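Como arrumar munhequeiras e faixas de pulso numa caixa

Quem treina em casa acaba juntando munhequeiras, faixas e tiras que não têm lugar fixo. Ficam na bolsa, penduradas na prateleira ou no meio dos colchonetes, e na hora do treino falta sempre um lado do par. Este tutorial mostra como separar, dobrar, enrolar e guardar tudo numa caixa plástica comum. Serve também para joelheiras finas e faixas de cotovelo.

O que usar

Uma mesa livre, de preferência clara, para enxergar as peças pretas. Uma caixa retangular sem tampa. Um pano seco. Se as peças foram usadas há pouco, deixe arejar antes de começar, abertas, fora do sol direto.

Passo 1. Esvazie a caixa

Tire tudo e passe o pano no fundo e nos cantos, onde junta pó de magnésio e fiapo. Deixe a caixa em pé na parte de trás da mesa, ao alcance da mão, com o espaço da frente livre para trabalhar.

Passo 2. Feche os velcros

Antes de dobrar qualquer coisa, passe a mão no velcro de cada peça e tire os fios presos. Um velcro sujo não segura o rolo. Depois feche o velcro sobre a própria peça. Aberto, ele gruda nas outras e puxa fio do elástico.

Passo 3. Dobre as munhequeiras caneladas

As de tecido canelado ficam melhor dobradas do que enroladas. Estenda a peça com as nervuras no sentido vertical, alise do centro para as bordas e dobre ao meio. Se for comprida, dobre outra vez. Segure pelos dois lados e aperte as bordas até ficar um retângulo reto. Faça o mesmo com a outra do par e deixe as duas próximas.
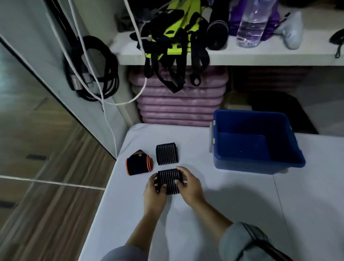
Não force a dobra com peso em cima. O elástico marca e a peça passa a enrugar no pulso. Se a munhequeira não fica dobrada sozinha, prenda com a ponta do próprio velcro, sem esticar.

Passo 4. Enrole as que têm tira

As munhequeiras com tira de fechamento são mais grossas e não assentam bem dobradas. Comece pela ponta oposta ao velcro, enrole firme e termine com a tira por fora. O rolo deve parar fechado quando solto na mesa. Se abrir, refaça com mais tensão nas primeiras voltas.

Eu tenho um modelo comprado na Clistgate e outro da Turau. O da Turau é mais duro e pede um rolo mais largo. Os dois cabem na mesma caixa, desde que os rolos entrem em pé.

Passo 5. Agrupe por tipo

Monte fileiras na mesa antes de guardar. As de borda colorida ficam numa coluna, as pretas lisas em outra. Assim dá para ver logo se sobrou alguma peça sem par. Quando sobra, deixo separada até procurar na bolsa e na máquina de lavar, que costuma ser onde está.

Passo 6. Deixe as tiras longas por último

As tiras compridas e planas devem ficar esticadas durante a separação. Alise cada uma no sentido do comprimento e veja se há torção ou costura solta. Só então enrole, começando pela ponta mais estreita, se houver diferença entre as duas.

Antes eu guardava as tiras embaixo de tudo. Saíam amassadas e era preciso tirar a caixa inteira para pegar uma. Agora entram por último, por cima dos rolos, e saem primeiro. 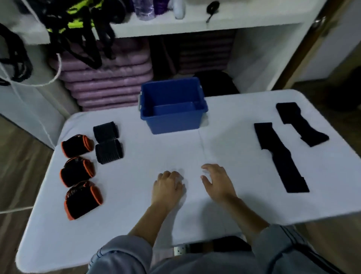

Imogen Dawber escreveu discordando dessa ordem. Para ela, as tiras devem ir encostadas na parede da caixa, em pé, porque por cima acabam caindo entre os rolos e desenrolam. Ela diz que faz assim há anos com o material que leva para a academia da rua Trindade e que só precisa refazer um rolo de vez em quando.

Testei do jeito dela e funciona bem em caixa funda. Na rasa, a tira passa da borda e solta. Vale experimentar conforme a caixa que houver em casa.

Passo 7. Guarde

Coloque primeiro os rolos, com a tira virada para cima. Depois os retângulos dobrados, de lado, como livros, cada par junto. Por fim, as tiras longas. Não encha até a borda.

Lavagem

Lave à mão, com água fria e sabão neutro, velcro fechado. Não torça. Aperte entre duas toalhas e seque na horizontal, à sombra. As de suporte rígido demoram mais. Nunca guarde úmido, nem por uma noite, que o cheiro passa para as outras peças e não sai com uma lavagem só.

No verão eu lavo a cada 4 treinos. Em julho, com o tempo frio, espaço mais.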